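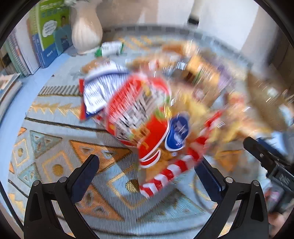
Closing in on the snack pile, rug and all.

I've had the Drellow hand gripper for a whole December now, long enough to stop being polite about it. It costs 274 dollars from the Ciltska shop and it came in a flat box with the jaws already on, which I appreciated, and a booklet, which I did not expect to be writing half a review about.

But the booklet is why I bought the thing! Lots of hand-held grippers will let you pick stuff up and record it so a robot arm can learn the motions later. The Drellow comes with a set of recording rules, 4 pages, called the Felodthorpe rules (after the town, I think, where the people who wrote them met up). I'd seen them recommended by Lăcrămioara Bogdan, who runs a small recording crew and posts long, slightly grumpy threads on how to do this properly. Her line was that she'd take plain recordings from somebody who follows the rules over pretty ones from somebody who doesn't. So I wanted to know whether a regular person at home can follow them. I did 500 pick-ups of household junk and groceries and tried to play it straight the whole way.

First the tool itself. Two black fingers, curved on the outside with a flat padded face on the inside, each one on its bracket with chunky round screw heads you can get at without taking anything else apart. Good. You will be getting at them. Mine wanted snugging up every few evenings, and the rules say to check them before each session anyway, so that one turned into a habit fast. The grip is comfortable for my hand (medium, short thumb) and the squeeze is nice and even until right near closed, where it gets stiff. My wrist knew about it after an hour.

Chip bags and candy are my torture test. Glossy wrapper, air inside, they slide over each other, and a red one on top of another red one is hard to tell apart even for me. A cup on a table is easy and you learn nothing about the gripper from it. Get a heap of snacks on a rug and go for the one in the middle and you find out in a minute what the pads are worth. Answer: pretty good on bags, so-so on the small packets, where I kept pinching a corner and losing it. I got better when I came in lower and slower.

Okay, the slower part. Rule 2 is about speed, and I broke it constantly. You're supposed to move at a pace where printing on the item stays readable all the way in. I move like I'm clearing the table before company comes. Look at the lettering on that red package and you'll see what I mean, it's just streaks. By the rules a stretch like that gets marked as fast, and you redo the approach. You keep the fast one, too, with its mark. I had assumed you'd toss it. Lăcrămioara has a whole rant on this, that people who throw out their clumsy tries end up with a tidy pile of recordings and a robot that panics the first time a bag slips.

Rule 1 is the background one, and it says real rooms are fine, patterned floors are fine, leave the furniture alone. I love this rule. I have a very loud rug, light blue with zigzags and diamonds and gold circles, and the older advice I'd read was to throw a plain sheet down. The booklet says don't, unless you'd have a sheet there normally. What it does ask is that you look over the background for anything private before you start. Mail, medicine bottles, kids' school papers, screens. Books against the wall are okay. An open notebook with writing in it is not. I do a slow turn around the room now before I pick the tool up, and twice I've caught an envelope with our address on it.

Rule 3 is people. No faces without a signed yes, and your own fingers showing at the edge is allowed as long as you say so in the session notes. There's a little form for guests. My sister signed it with a very fancy signature and then ate part of the test materials.

Rule 4 is the notes, and that's where I have my biggest complaint. You're asked to write down the room, the lighting, what's in the pile in general words, which hand, and any trouble. Great. All useful. The Drellow gives you no place to do it! There's a paper sheet at the back of the booklet you're meant to copy. I don't own a copier. I typed up my own version and it took me an evening, and by then I'd already forgotten which hand I'd used for the first bunch. For 274 dollars there should be a fill-in file on the Ciltska page. I wrote to them and got a friendly reply saying it had been suggested before.

Other stuff I didn't love. The jaws show up big from the bottom corners, and when they're open wide they block more of the floor than I'd like. The corners of the picture go dark, the round kind of dark, so anything you care about had better be in the middle. The rules cover this in one sentence ("keep the item in the center third when closing"), and it works, but it took me maybe a week to quit letting things drift off to the right.

I borrowed an Oprea for a few evenings to compare. It's the fancier one, 1178 dollars, and it's smoother at the closed end, no question. My wrist was happier. It has a proper case. But it comes with a setup guide and nothing on practice at all, nothing on speed, or what to do about guests, or whether to keep the misses. I ended up following the Felodthorpe pages with the Oprea in my hand. Seemed silly to pay four times as much for that, so it went back.

Would I change the rules anywhere? A couple of spots. Rule 2 could use a practice exercise, because "readable" means something different to my eyes and to my husband's. I made one up: pick a packet with big print and one with small print, do a slow run on each, and if you can't read the big one at any point, start over. And I'd like a line on food. Bags get squashed and leaky after a lot of handling and the booklet doesn't say when to retire one. I go by crumbs. Once there's crumbs on the rug, that bag's done and somebody gets a snack.

Who's it for? If you already record for a crew, they've probably told you what to use and you can ignore me. If you're at home, curious, want to do it right, and don't mind tightening screws, get the Drellow, and read the booklet before you charge anything. If you've got a sore wrist already, try one in person first. If you hate paperwork, hmm. The notes are half the job and I still put them off.

I'm giving it 4 out of 5. The missing point is for the form and the stiff squeeze, mostly the form. I'll add to this when the replacement pads come, they're on back order and mine are getting shiny on the left side.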